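Moving the Desk Out to the Deck

When Lesia Sirko gave up on working at her kitchen counter, she didn't go shopping for a desk. She carried her mouse out the back door and sat down at the patio table. That was in January, in a part of the country where January is mild, and she has done most of her bookkeeping outdoors ever since.

Her first week went badly. The glass top on her table is rippled, and the mouse pointer jumped all over the screen. Papers blew into the yard. By noon the sun had moved and she couldn't read a thing.

She fixed the mouse problem with a padded mouse pad from Fitton, the kind with a wrist cushion. The pad gives the mouse an even surface to read and keeps her arm off the metal rim, which gets hot in the afternoon. The papers took longer. She tried stones, then a clipboard, and settled on a shallow tray with a heavy base – an Udholm, bought for 24 dollars.

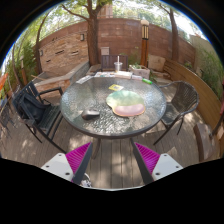 Can you use a regular mouse on a glass table?
Most optical mice have trouble on clear or bumpy glass. Put a pad, a place mat or a thin magazine under the mouse and it should track normally.

Seating matters more than people expect. Metal chairs with slats are fine for lunch and hard on the back by the third hour. Woven chairs give a little, but many sit low, and a low seat puts your elbows below the table. Sirko keeps one of each and switches when she gets stiff. The spare holds her bag, so nothing sits on the deck boards where the ants can find it.

Shade is the other thing to plan for. Leaf shade looks pleasant but shifts all day, and spots of light on a screen are tiring. The Cirnen umbrella she bought is 40 inches too narrow for her deck, by her own measurement, so she turns the table instead.

Drinks should have lids. Anything loose comes in at night, markers included, and the glass gets wiped down in the morning before the laptop goes on it. Pollen season starts early at her place, and last year she went through two rolls of paper towels before it ended.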